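Facilities and Equipment Knowledge Base
Category: Resolved Tickets / Learning Materials
5 min read

Ticket 1375: Sorting set, incomplete cube count and bowl sliding on tabletop
Opened: April 27, 2023
Submitted by: Akinyi Sang, Grimgate Learning Center
Product: Bivico sorting set (colored cubes with black bowl)
Priority: Normal
Status: Closed, with one item carried forward

Reported issue

The requester reports two problems with the sorting set kept in Room 21. First, the set was returned to storage with fewer cubes than are listed on the lid card. The card gives a total of 29, and the requester reached 27 on two separate counts. Second, the bowl moves on the white tabletop when a cube is dropped into it from any height, and on several occasions it has traveled far enough to push other cubes out of position. The requester asks whether the tabletop, the bowl or both should be replaced.

Initial response

The requester was asked to confirm the following before any parts were ordered:

Check the storage tub, including the fold beneath the liner.
Confirm that the lid card belongs to this set. Cards have been exchanged between rooms before.
Wipe the base of the bowl and the tabletop with a damp cloth, dry both, and repeat the drop.
Record which colors are short.

The requester replied that the liner had been lifted and nothing found. The missing cubes are both blue. The lid card carries the Room 21 stamp and is therefore assumed to be correct. Wiping the bowl and table made a small difference on the first attempt and none by the third.

Investigation

The tabletop was resurfaced in January by Mohamedi under the general furniture contract. The previous surface had a light texture. The replacement is smooth, and the work order does not mention slip resistance, as none was requested at the time. Two other rooms received the same finish. Neither has submitted a complaint, although neither uses a bowl activity on a regular basis.

The bowl was then tested on a desk with the older surface. It remained in place when cubes were released just above the rim and moved slightly when they were released from higher up. On the Room 21 table it moved in both cases. The bowl has no feet and no rubber ring. The supplier sheet lists neither, so this is not considered a defect.

The requester also noted that cubes set down close to the bowl are the ones most often displaced. The activity card asks for the unsorted cubes to be spread on the table, with no minimum distance given, and in practice they end up near the rim.
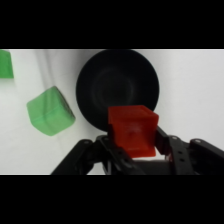
Akinyi Sang added that the bowl should not be exchanged for a heavier one if this could be avoided, as the present one is light enough to be passed along the table with one hand, and asked that a mat be considered first. The comment was accepted and the bowl replacement was removed from the order.

Action taken

A thin non-slip mat was requested from general supplies. The first mat issued was a Toster kitchen liner with an open weave. It held the bowl, but the cubes would not sit level on it, and it was withdrawn. A second mat, solid and cut to fit under the bowl only, was issued in its place. The drop was repeated with the bowl on this mat and no movement was recorded.

The requester was advised to leave a hand's width between the bowl and the nearest cube at the start of the activity. The activity card will be amended when it is next reprinted.

Replacement cubes are not sold singly. The supplier offers a mixed bag only – the color assortment cannot be specified. A request for spare blue cubes has been sent to the other rooms holding the same set.

Resolution

Bowl movement: resolved with mat. No change to the tabletop.
Missing cubes: open. The lid card has been marked in pencil with the present total. Should the cubes be found, the pencil note is to be erased and this ticket number quoted in the message to the equipment desk.

Note for other rooms

Rooms with the January tabletop finish may request the same mat without opening a new ticket. Please state the diameter of the base of the bowl and not of the rim – two mats have already been cut too large.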